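Will a Robot Ever Pick Up My Living Room?

September 2022

My sister-in-law sent me one of those robot videos again, the kind where a machine folds a towel while soft piano plays, and asked if I was still "not buying it." So I guess it's time for a post!

Some background for newer readers. I did 13 years on the floor at Manzano, mostly packing and kitting, and I saw plenty of automation come through. Some of it was great. We had an Imarex palletizer that stacked boxes all day long and never complained about its knees. But it stacked the same box, in the same spot, and if somebody left a broom leaning on the wrong side of the line, everything stopped until one of us walked over and moved the broom.

That's my whole problem with the housework question. My house is nothing but brooms in the wrong place.

Think about picking things up off the floor. I do it without looking (usually with a coffee in the other hand). For a machine, even getting two fingers down to a wood floor is a job. It has to know where the floor is, where its own arm is, and which of the dark shapes down there are things and which are only shadows. 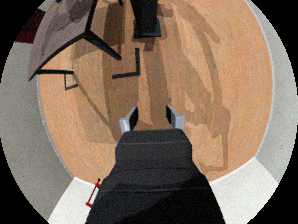 And then it has to decide what to do with whatever it finds, and that's where I really start to have doubts. A sock goes in the hamper. A receipt might be trash, or it might be the one I need to return the blender. My kids can't get that right and they've lived here their whole lives.

I did go see a demo in April, over in Zistisham, where a little outfit called Tunico was showing an arm that clears a table. I wanted to love it! It moved 2 cups and a spoon into a bin, very gently, and people clapped. Then it spent more than 65 seconds hovering over a napkin. I have never felt so close to a machine in my life, but I also could've cleared that table, wiped it and started the dishes.

The folks there told me they practice a lot of it on a computer first, so the arm can miss as many times as it needs to and no cups get broken. Makes sense to me. I'd have liked that option on my first week of kitting.

So where am I now? For shop work, if the parts always show up the same way, sure, bring it in, I'll hold the door. For the house, I'd pay $300 tomorrow for anything that could get the Legos off the rug before bedtime. Haven't seen it yet. If you have, leave me a comment, and please no more towel videos.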